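Skultden Season 2 Box Set — The Swap House, Complete Series

Home > Shop > TV & Reality > Box Sets

In stock. Ships from Zevthorpe, usually next day, not Sunday.

Item no. 806

The one people keep emailing us for. All 14 episodes of the second season, the one where Soledad Quezada (yes, the perfume heiress) gives up her driver and her phone and goes to work the early shift at a fish market under a made-up name. Lasts longer than anybody on the show thought she would. Cries in episode three, gets promoted in episode five.

Also this season:

Ivan Prokopenko, hotel owner, washing dishes in somebody elses hotel. Gets fired. Twice.

Nuria Marín, former swimsuit model and talk show regular, renting a room above a tire shop and looking for cleaning work. The landlady episode is on disc two and it's the best hour of the season, no contest.

Éabha Kavanagh, pop singer, busking with a fake accent. One kid recognizes her right away. They kept it in.

Hosted by Úna Ó Riain again. Same raincoat.

What's in the box

Full season, uncut, broadcast order
The reunion special — longer version, with the argument left in
Deleted scenes, mostly Ivan
Booklet with cast interviews, 2 pages per cast member
Subtitles in English and Spanish

604 minutes total running time, extras included.

Not in the box: season one. Different distributor, sold out here, we don't know when it's back so please dont call about it. The Christmas episode isn't included either, that was a music rights thing.

Which edition do I want?

Standard is a plain case, discs and booklet. The Orneck edition has the same discs plus a slipcover and a signed card from one of the cast. Cards are packed at random and we can't pick Soledad for you. Everybody asks.

If you're buying for someone who hasn't seen it, go standard. No need to have watched season one first, the only carryover is Úna and a couple of jokes about the old house.

Format

DVD only. Region 1. No digital code. A Blu-ray was talked about in July and then we heard nothing more — if it happens it'll get its own page.

Shipping and returns

Padded mailer for one set, carton for more than one. Sealed sets can come back for a full refund. Opened sets, exchange only, and only if a disc is bad. Tell us which disc and which episode it skips on, saves everyone an email. 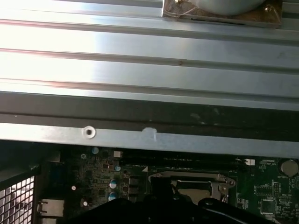
Does the reunion special say who knew about Soledad's real name?

Two of her coworkers say they'd guessed by the second week, and the market boss says he had no idea. It's near the end, right after the argument.

Gift wrap at checkout, plain red paper. Orneck edition orders are limited to one per household while we wait on the next delivery.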